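**Progress report: monitoring and backup migration**
Prepared for: Cunine, Infrastructure Budget Office
Date: Nov 10, 2020
Reporting period: October

## Status

The migration is on schedule for the main site and behind at the second site. The Oltance management server is installed and licensed, and has been collecting data from the main site for the full reporting period. At the second site the collector is deployed but reports only host-level data. Spending is within the approved amount.

## Work completed

The Oltance server and its database were deployed as 2 virtual machines on the management cluster. Both have static addresses, DNS records in forward and reverse zones, and time sync against the internal servers. The first deployment failed at the certificate step: the host name had been entered in short form. We removed it and deployed again with the full name.

We then registered the virtualization manager with a read-only service account. The account's rights are set at the top level and passed down, so new clusters are picked up without further changes. The old account, which had full administrator rights, was disabled at the end of the month.

Inventory now shows 600 virtual machines at the main site. Retired test machines were removed from the list before import. Default alert rules produced 3,000 messages in the first week, nearly all for short CPU peaks during nightly backups. We raised the wait time on the CPU rule, turned off the snapshot-age rule for the backup proxies, and moved disk latency to a daily summary. The help desk queue is usable again.
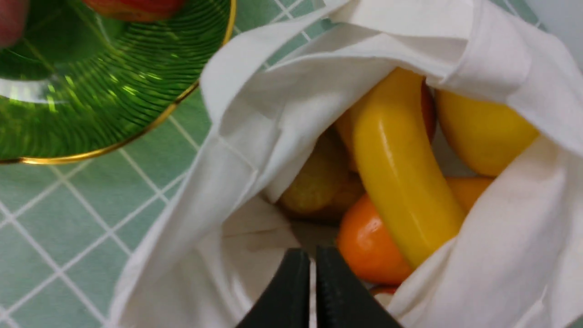
Stankevičius replied to the draft of this report that the alert volume is better but that the daily summary arrives after the morning shift change, so the night team never sees it. The summary will be moved to an earlier slot once the database maintenance job has been rescheduled, as the two currently overlap.

## Backup jobs

Cadura now handles backups for the file servers and the mail archive. Restore tests were run on both. The file server restore completed and the checksums matched. The mail archive restore completed but left the search index empty, and it had to be rebuilt by hand. A ticket is open with the vendor.

Database servers remain on the old backup product. They will not be moved until log truncation has been tested on a copy.

## Open issues

- Second-site collector: the firewall change is approved but not yet applied.
- Mail archive index: waiting for a vendor reply.
- Storage for long-term metrics: growth is higher than planned. We have cut retention of the detailed data and kept hourly averages.

## Next period

1. Apply the firewall rule and bring the second site to full collection.
2. Test log truncation with Cadura on the database copy.
3. Move dashboard logins to directory groups and remove the local accounts.
4. Shut down the old monitoring server after its reports have been exported.

No additional funds are requested for this work. The storage figures will be sent separately with the monthly capacity sheet.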